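The Second Sitting

The inspection form for Salline ran to two pages, and Huguette Caron had filled in the first before she took off her coat. Restaurant name. Street number. Seats. Hours of operation. Under "cuisine" she wrote "coastal, mixed" and left the rest of the line blank.

She had been reviewing restaurants for the Grestska guide since 2000. The guide scored out of 100, in four sections of 25: food, service, room, value. A reviewer made two visits, paid cash, and booked under a different name each time. On the first visit, in December, she had eaten as Mrs. Hettiarachchi and given the place 81. The fish stew had been correct. The bread had been served at the same temperature as the plate. She had taken off two points for a delay of nineteen minutes between courses and one for a table that moved when she cut her meat.

On the second visit she was seated at the same table. It no longer moved.

She noted this under "room" and looked underneath. A square of folded card had been set under the near left leg. It was a menu card, and a recent one, with the price of the stew still legible on the outer fold.

The waiter brought water. She ordered the stew again, as the rules required one repeated dish, and then the duck, and a half bottle of the white. He wrote nothing down. He returned with bread in a cloth, and the bread was warm and the plate was cold. 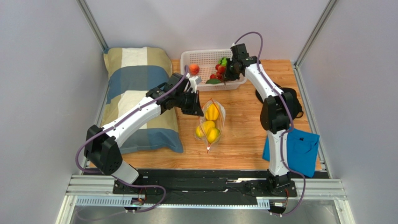
Harish Panicker

The stew came after eleven minutes. She recorded the time and tasted the broth by itself, then the fish by itself, then both together. There was more fennel than in December. The salt was lower. She wrote "recipe adjusted" and, after a second spoonful, "improved," and put a line under neither.

It was the duck that caused the difficulty. In December she had left a comment on the card that came with the check. She did not usually do this. The guide discouraged it, and the handbook had a paragraph on the subject, but the card had been there and so had the pencil. She had written that a restaurant with a stew this good should have one dish on the menu that was not fish, and that her mother used to cook duck legs with prunes and a little vinegar, in a low oven, for most of a Sunday afternoon.

The duck was a leg. It came with prunes. She leaned over the plate and could smell the vinegar.

She ate half of it without writing anything. Then she picked up the pen and put down the weight of the portion as she judged it, the color of the skin, and the state of the sauce, which had been reduced a minute too far and had begun to catch at the rim of the dish. Her mother's had always caught at the rim. She left the next line empty.

"Is everything all right?" the waiter asked.

"Who does the cooking?"

"Mr. Skonar. He does all of it."

"How long has this been on?"

"The duck? Since after New Year." He moved the salt a short distance and moved it back. "We sell two or three a night. He won't take it off."

She asked for the check. It came in a saucer with a mint and a new comment card, and the number printed at the top of the slip was 2148. She copied the number onto the form, counted out the bills, and added fifteen percent, which was the figure the guide allowed.

The form asked for a score in each section. Service she put at 22. Room, 20, with a note about the leg of the table. Value, 21. In the box for food she wrote 23, crossed it out, wrote 21, and looked at it. Section 6 of the handbook said that a reviewer who had influenced a menu was to withdraw from the review and return the form unscored, with the reason stated. She had helped to draft section 6.

She turned the form over. On the back, in the space marked "Reason," she wrote: "Duck."

She dated it 09/05/2025 and signed it. Then she pulled the comment card toward her, found that the pencil needed sharpening, and used the pen. She wrote that the sauce should come out of the oven when it was still a little loose. She read this through once, crossed it out, and wrote that it should be left as it was.

The waiter was stacking chairs at the far end. She put on her coat, set the card under the saucer, and went to ask him whether the same table would be free next month, in the name of Caron.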